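Trodach users list
Subject: Re: Teaching by hand vs. remote for cloth?
From: Hortensia Valderrama
Date: 25 March 2024

Vasseur wrote:
> We have a pair of arms and want to teach them to fold laundry.
> Do you push the arms around by hand or drive them remotely?
> Also, how many demos before it's worth training on them?
> Our first 8 looked fine to us and the policy just pawed at the table.

Oh, I love this question! We went through the same thing at Wurnby last July, and I have opinions.

We started by hand, grabbing the wrists and walking the arms through the fold. It's a great way to get a feel for the reach, and for stiff stuff like boxes I'd still do it. With cloth, though, you need both arms moving at once, and your own elbows keep getting in the way of the cameras.

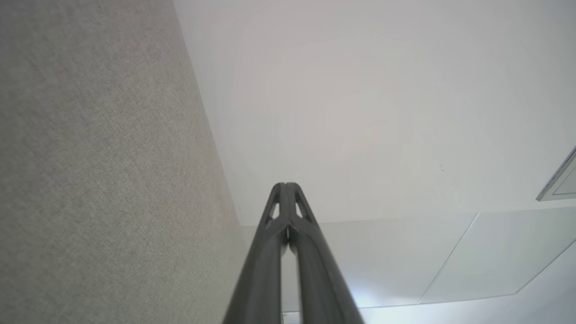

So we switched to remote, using the Handimum leader arms (small copies you hold while the big ones follow). It takes a day or two to stop overreaching, but then it gets really fun. Everything I know about setting up a session:

1. Pick one start pose and go back to it before every demo. Ours has the fingers closed.

2. Look through the wrist cameras before you record, both of them, and check that the fingers sit where they did last time.
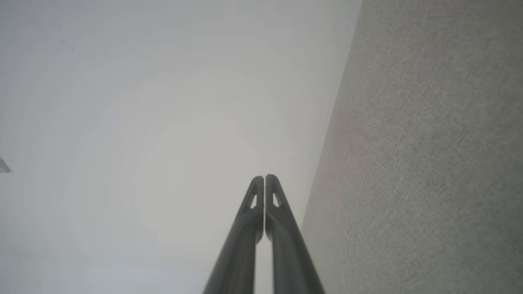

3. Keep the fumbles where you recover. If you drop a sleeve and pick it up again, that's gold. Throw out the ones where you gave up.

4. Switch operators now and then. Up to 6 of us take turns, and the policies got less fussy about starting positions once we did.

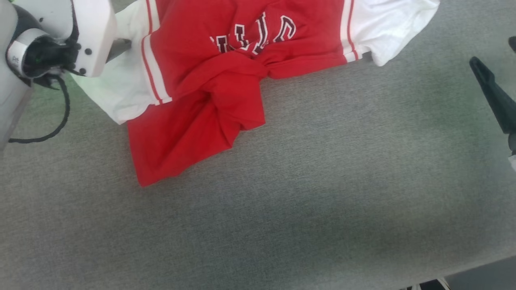
As for how many, 8 is way too few for cloth. We saw the first decent folds at 600 and we're now at 3,000, with all kinds of garments. Start with something that helps you see what you're doing. A red jersey with white sleeves on a gray surface is lovely to drive on, as you can tell sleeve from body even when the middle is all bunched up. Plain dark T-shirts can wait.

Happy to share our session checklist, just write me off list. What are you using for the gripper triggers?

Hortensia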